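About Verkel Bakery School

Small classes in bread and pastry for home bakers and people starting in the trade

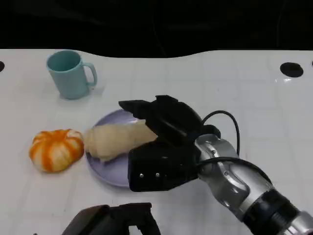 By the Verkel teaching office
Updated in November

Verkel is a baking school with one teaching kitchen, one classroom and a small shop at the front. We teach adults to make bread and pastry by hand. Some of our students bake at home and want better results. Others are getting ready for a first job in a bakery, or already have one and want to fill in what they missed.

What we teach

Our main course is called Foundation. It runs for 22 weeks, one evening a week, and starts with plain white bread. Students stay on that one dough for the first month. After that we move to whole wheat and rye, then enriched doughs, and then laminated doughs for croissants and Danish pastry. The last part of the course is given over to planning a bake, which means working out what to mix first, when the oven is free and how to have everything ready by opening time.

We also run short classes. These are single sessions on one subject, such as bagels, pizza dough, pie crust or sourdough starters. You do not need any experience for a short class unless the listing says so. The croissant class is the exception. We ask that you have made a yeast dough before, and the dough is mixed the evening before the class so that it has time to rest.

For people in the trade there is the Early Shift program. It begins at 4 a.m. and follows the hours of a working bakery. Students mix, shape and bake for our own shop. Places are limited by the size of the oven, and we take new students only when others finish.

How the school started

Verkel began as the training room of Gumov Bakery, a wholesale business that supplied diners and grocery stores. Gumov needed people who could shape dough quickly and read an oven, and it was hard to hire them. The company set aside a corner of the loading area, put in a bench and a used deck oven, and trained new staff there before their shifts.

Friends of the staff began asking if they could come too. The first public class was held on that same bench and filled up in a few days. When Gumov moved its production to a larger building, the training room stayed behind and became a separate school. We kept the oven. It has been rebuilt more than once and still runs hotter on the left side, so every Foundation student learns to turn the trays.

We are no longer part of Gumov, but we still buy flour together and many of our students apply for work there.

The building

The school is on Murthy Street, in what used to be a shoe repair shop and the dry cleaner next to it. The wall between the two was taken out to make the kitchen. The classroom is in the back, up 2 steps, and there is a ramp from the side door. Please use the side door for evening classes, as the shop entrance is locked after 5 p.m.

The kitchen has its own mixing area, a cool room for laminated dough and a long bench where students work side by side. Everyone has their own section of bench, scale and set of tools. We supply aprons. Please wear closed shoes and tie back long hair.

Parking on Murthy Street is free in the evening. The bus stops at the corner. If you are coming for Early Shift, the buses will not be running yet, so check with us about shared rides.

How we work

Classes are small so that the teacher can get to every student while the dough is still being worked. Recipes are given by weight, in grams. We hand out printed sheets at the start of each class and expect them to get flour on them. A clean copy is sent by email afterward.

Most of the work is done by hand, including kneading. We use mixers in Early Shift and for large batches of brioche. Students sometimes ask why we do not use them from the start. Our view is that it is easier to judge a dough in a mixer once you have felt the same dough change under your hands — and most home bakers we teach do not own a large mixer anyway.

We use flour from a regional mill and change suppliers when a harvest gives us trouble. When that happens the recipes are adjusted, usually in the amount of water, and the sheets are reprinted.

Students take home what they bake. Bring a bag or a box with a lid. Bread from the demonstration bench goes to the shop or to the food pantry two blocks away.

Fees and help with costs

Foundation costs $600, which covers ingredients and the use of tools. It can be paid in full or in monthly parts. Early Shift students pay a deposit of $300, returned at the end of the program. Prices for short classes are on the class list.

A small number of reduced-fee places are held for each Foundation course. The form is short and asks for your household income and a few lines on why you want to take the course. You will hear from us before the course begins.

Allergies

All of our classes use wheat flour, and there is flour in the air in the kitchen. We cannot make the room safe for anyone with celiac disease or a wheat allergy. Nuts, sesame, milk and eggs are used in many classes. Please tell us about any allergy when you book.

The shop

The shop opens at 7 a.m. and closes when the shelves are empty or at 2 p.m. It sells bread and pastry made by Early Shift, along with flour, scrapers, proofing baskets and yeast in small packs. Current students get a discount on flour. Whole loaves can be ordered the day before by phone or at the counter.

Contact

The office is open on weekday mornings. You can call, write through the contact page or ask in the shop. If you would like to see the kitchen before booking, come by at noon, when the morning bake is finished and the benches are being cleaned.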